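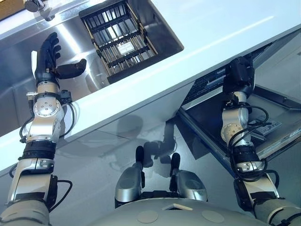 Pia e máquina de lavar louça: mão de cinco dedos à esquerda, garra à direita.

Lavar a louça com um robô: o que já dá para delegar e como preparar a cozinha

Publicado em 4/27/18, secção Cozinha e lavandaria

Carregar a máquina de lavar louça continua a ser uma das tarefas domésticas mais usadas para avaliar manipuladores de dois braços. Combina objetos frágeis, superfícies espelhadas, espaços estreitos e uma porta que, aberta, ocupa a zona onde o robô precisa de estar. As notas que se seguem destinam-se a quem tem acesso a um equipamento deste tipo e quer saber que parte do trabalho lhe pode entregar. Valem também, em boa medida, para a cozinha sem robô.

Estado atual da tarefa

Pratos rasos, já sem restos, passados um a um da bancada para o cesto inferior: executável, devagar. Nos nossos ensaios com o braço Bavier, uma carga de 24 peças levou cerca de 40 minutos. Uma pessoa faz o mesmo enquanto a chaleira aquece.

Copos de vidro fino: não recomendado. A transparência prejudica a leitura de profundidade e a força de aperto fica mal calculada.

Talheres: só com cesto próprio e pegas grossas. Facas afiadas ficam sempre para a pessoa.

Tachos com gordura: a máquina move-os, mas não decide se precisam de molho prévio. A inspeção continua a ser manual.

Limpeza do filtro: fora do alcance. Exige rodar, puxar e avaliar a sujidade num espaço fundo e mal iluminado.

Mão ou garra

A mão de cinco dedos adapta-se melhor a formas irregulares, como conchas, tampas com botão ou canecas agarradas pela asa. Tem mais articulações e mais pontos onde a água e o detergente podem entrar. A garra simples é mais previsível para bordos de pratos e para puxar cestos pelo rebordo. Uma configuração mista é razoável, com a mão do lado da pia e a garra do lado da máquina. Convém definir de antemão em que ponto da bancada a peça muda de lado; a passagem direta no ar falha mais vezes do que pousar e voltar a pegar.

Preparação da pia

Uma grelha dentro da cuba eleva a louça e deixa folga para os dedos por baixo do bordo. Deve ficar assente e não oscilar quando se carrega num canto. Se a grelha estiver enviesada em relação à cuba, corrija a posição antes de iniciar o ciclo, pois muitos programas assumem varões paralelos à bancada. Retire cartões, etiquetas e outros objetos soltos de entre os varões.

O aço escovado devolve riscas de luz que o sistema de visão pode confundir com arestas. Luz difusa de teto dá melhores resultados do que um foco sobre a cuba. O mesmo problema surge em frentes de armário brilhantes, onde o robô vê o próprio reflexo. Um pano mate preso à frente do móvel durante os ensaios resolve a maior parte dos casos.

Preparação da máquina de lavar

1. Abra a porta por completo. A meio curso, o peso de um antebraço pode forçar as dobradiças.
2. Puxe o cesto até ao batente antes de ligar o robô.
3. Feche o compartimento do detergente. A dosagem é feita no fim, à mão.
4. Deixe livre o bordo da bancada por cima da porta.
5. Verifique se os cabos dos pulsos não prendem nas pontas do cesto. Um laço largo junto ao punho é suficiente para enganchar.

Proteção contra água

Consulte o grau de proteção do pulso e do antebraço separadamente, porque raramente coincidem. O kit de mangas Vurkenstead cobre o punho e deixa os dedos livres; seca em menos tempo se for virado do avesso. Nunca trabalhe com a torneira aberta. Após cada sessão, passe um pano húmido nas articulações e depois um seco. Os produtos com cloro atacam os vedantes.

Custos e manutenção

As pontas de borracha da garra duram, na nossa utilização, 200 ciclos. O fabricante Plorivetti indica 2000 para as suas, valor que não conseguimos reproduzir com detergente alcalino. Guarde um par de reserva.

Para uso corrente, a divisão sensata continua a ser esta: a pessoa raspa, separa e carrega os vidros; o robô arruma os pratos rasos. A próxima revisão desta página, em setembro, incluirá o esvaziamento do cesto superior.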